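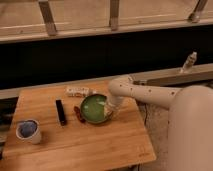 3 min read

The Plum Year

The summer I turned nine, my grandmother decided that I was old enough to carry the good jars.

We lived then at the top end of Cevetthorpe, where the lane gives up and turns into orchard, and every family on the lane had a plum tree or two and an opinion about what should be done with them. My grandmother, Ankica, made jam. Mr. Boros next door made something stronger, and in a good year you could smell it clear down to the bus stop. The two of them had shared a fence for longer than my mother had been alive, and for most of that time they had not been speaking, on account of a ladder.

I never got the whole story of the ladder. It had been lent, or borrowed, or possibly just leaned against the wrong side of the fence one March and left there, and by the time I came along it had been rained on so often that it wouldn't have held a cat. But there it stood, with bindweed up both legs, and neither of them would touch it.

That was the year the plums came in all at once. The branches hung so low that the hens could help themselves, and my grandmother was up at five every morning with her sleeves pinned back, stirring and muttering, while I ran up and down the cellar steps with a jar in each hand. By the end of the first week we had run out of sugar. By the end of the second we had run out of jars, and she had started eyeing the flower vases.

"Barnabás has jars," I said. I had seen them through the shed window — shelves and shelves of them, going gray with dust.

She went on stirring for a good long while.

"Does he," she said.

I have thought since about how much she got into those two words. She took off her apron, looked at it, and put it back on again. Then she picked up a jar from the morning's batch, still warm, wrapped it in a dish towel, and walked out the back door without telling me whether to come along, so naturally I did.

He was sitting on his step, sorting plums into a bucket. He looked at her, and he looked at the jar, and then he moved the bucket over so there was room on the step for one more person.

"Too much lemon last year," he said.

"You never had any last year."

"Csenge gave me some. From the church sale."

My grandmother sat down. I stood there on one foot, scratching my ankle with the other, until she sent me to the shed with a basket and told me to mind the spiders.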